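Korerik sets out equipment spending for second picking cell at Dirkholm

Korerik has approved the budget for a second bin-picking cell at its Dirkholm works, with orders for the longest-lead items due to go out in April. The company makes spacers, rods and bar stock for furniture and shelving firms, and has been running trials with one robot arm at the site.

The new cell will take over part of the sorting that is still done by hand between the saw line and packing. Mixed parts come off the line into steel bins and have to be separated by type before they can be boxed. At present 43 people work across sorting and packing at Dirkholm. Korerik said none of those jobs would go as a result of the purchase, and that staff moved from the sorting benches would go to packing, where the site has been short since last summer.

The plan covers a new arm and controller, two sets of gripper fingers, an overhead camera, guarding, a fixed bin stand and the electrical work. The arm is the largest single item, but it accounts for less than half of the total. Guarding and floor work came out higher than the company had allowed for in its first estimate, and the figure was revised before approval. The final sum has not been published.

Delivery of the arm is quoted at 14 weeks. The guarding can be made locally in less time, so it will be ordered later and stored off site only if the arm is held up. Korerik wants the floor anchors and power supply finished before anything arrives. The bay set aside for the cell is now used for pallets, which will move to the covered area beside the goods entrance.

Three suppliers were asked to quote. Rollby, which already looks after the conveyors at Dirkholm, won the installation contract and will also handle the safety assessment. Its price was not the lowest. Korerik said the deciding points were call-out time and the offer to keep a spare set of fingers and cables at its own depot, a short drive from the works. One of the other bids left out the assessment altogether, which made the quotes hard to compare until a revised version came in.

Software for the cell is being dealt with under a separate agreement with Sầm, a small firm that writes grasp planning tools. Korerik will pay a yearly licence for each cell in place of a single purchase fee. The licence includes updates and a set number of support hours. Extra hours are charged at a day rate, and the budget has a line for them in the first year only.

The bench trials were used to settle the gripper design and to work out which parts are worth automating first. Straight bars are the bulk of the work and will be the first job for the new cell. Short round rods will follow once the bar programme is running steadily. The trials have also shaped the order for the bins. Korerik had planned to buy deep containers to match those used by its haulier, but has now gone for sloping sides, which leave the wrist more room near the walls and bring parts towards the middle of the floor.

Cables and hoses are another cost that was missing from the early figures. The company has added a full replacement set for the wrist, along with clips and sleeves, and will hold these in the stores at Dirkholm. Finger pads will be treated as consumables and charged to the production budget. Replacement bins will come out of the same budget, as the panels and floors are expected to wear.

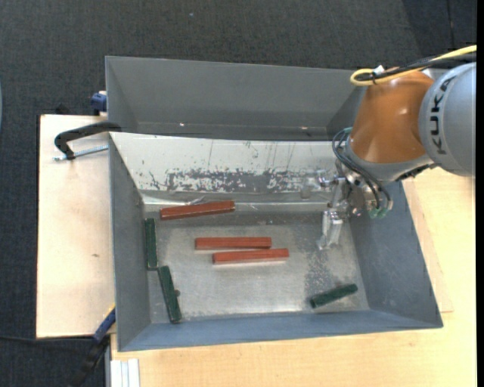

Training is included in the Rollby contract. Two days are set aside for operators and a further three for the maintenance team, covering restarts, finger changes and camera checks. Anyone working a shift on the cell will need to have completed the operator course. Korerik has asked for the sessions to be held at Dirkholm and split between the early and late shifts, so that the saw line can keep running.

Payment will be made in stages. Rollby will receive 30 per cent with the order, a further share when the equipment is delivered, and the balance after the acceptance test. For the test, the cell must run through a full shift on mixed bars with no more than 2 stops that need an operator to step in. If it falls short, Rollby has a month to make changes and run the test again at its own cost.

The purchase is being paid for from the company's own funds. Leasing was looked at but was turned down after the monthly charge was set against the expected working life of the arm. Korerik also considered a used arm, and one was inspected, but the controller was an older type and the saving would have been largely spent on bringing it up to date.

No date has been given for the cell to go live. The company said that would depend on the electrical contractor, who has other work booked at the site, and on how long the guarding takes to fit. Hand sorting will carry on alongside the cell for at least the first three months.

A decision on a third cell has been left until next year's budget round. Space has been kept next to the new bay, and the power supply will be sized for it now.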